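From: Tsion Negash
To: homeworkers list
Date: 7th January
Subject: Re: Re: desk against the wall or facing the room?

Hello all,

Sorry, I've been meaning to answer this one since before the holidays and then we had my mother-in-law for a fortnight and I got nothing done at all.

> I've finally got the box room to myself and I'm going
> round in circles about where the desk should go. Under the
> window I get lovely light but I freeze. Against the long
> wall I'm warm but staring at paint. My brother says to put
> it in the middle facing the door like a headmaster, but
> there'd be no space left to open the wardrobe. Also is a
> long desk worth it or will I just fill it with junk? I've
> been eyeing up the Brulance one and the Tufa one and can't
> decide. What has everyone else done?

Right, well, I've tried all of these! I've moved my desk 5 times in this house (my husband now leaves the room when he sees me with the tape measure) and I'd say go for the long wall and sort out the paint later. The window was gorgeous in April and miserable by the time the clocks went back. I had a blanket round my legs and fingerless gloves on, and I still couldn't see the screen properly on a bright morning. I did try a blind, but then I was sitting in the dark next to a cold window, so what was the point of that.

The headmaster position I only managed for two weeks. I liked being able to see who was coming in, but the plugs were all behind me and I had an extension lead across the carpet that I tripped over every time I went to make tea. If your sockets are in the floor, different story, but whose are?

As for long desks, yes, yes, a hundred times yes. You will fill it with junk, everybody does, but you'll have somewhere to push the junk along to. I had a little one before and used to do my invoices on the ironing board. Do get drawers under one end if you can stretch to it. I keep stamps, chargers and the good biscuits in mine, and it means the top gets cleared at least once in a while. The only thing I'd warn you about is knees - if you're tall, sit at one before you buy it, with your actual chair and not the shop's.

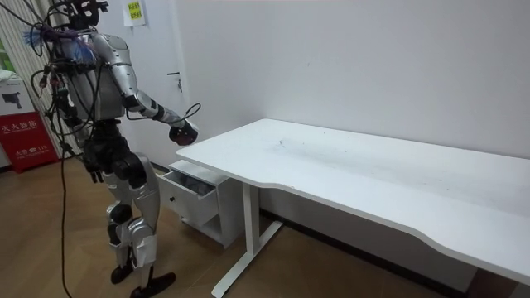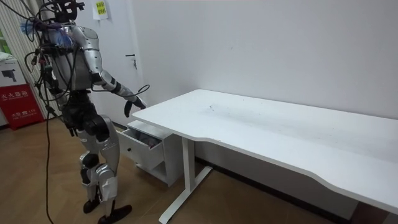
Long white desk in a small room, both pictures.

On white: I was nervous about it because of tea rings, but they come off with a damp cloth and a bit of washing-up liquid. Biro is worse. Biro on my white top has been there since last spring and I've just put the lamp on it. A pale desk does make a small room feel less like a cupboard though, and my room gets hardly any sun after lunch so I need all the help I can get.

I can't tell you much about the Tufa because I've never sat at one. I did have a Brulance for a while, a friend was getting rid of it, and it was perfectly nice but took two of us 22 trips up and down the stairs (I exaggerate, but it did come in a silly number of pieces) and we had one bolt left over at the end. It never wobbled, so goodness knows where that bolt belonged. It's still in the kitchen drawer. If anybody here has the Dollix one with the fold-down end, please say, I've been wondering about it for my daughter's room.

Chair first, though, if money is tight. I spent 40 pounds on a second-hand one from an office clearance and it's done more for my back than anything I've bought new. Have a look at Flultutau as well, the swap group, people post there when they're moving house and you can get a decent chair for a bottle of wine and a lift home.

And about staring at paint: I hung a corkboard at eye level and it's now completely covered in school letters and a calendar from the Chinese takeaway. I hardly notice the wall any more. A friend put up a mirror so she could see the window behind her, but I couldn't bear looking at myself on the phone to the tax office.

Measure the wardrobe doors fully open before you do anything. And the skirting board! It sticks out further than you think and I've got a gap at the back of mine that eats pens.

Let us know what you go for, and if you end up not wanting the old desk my neighbour is after a small one.

Tsion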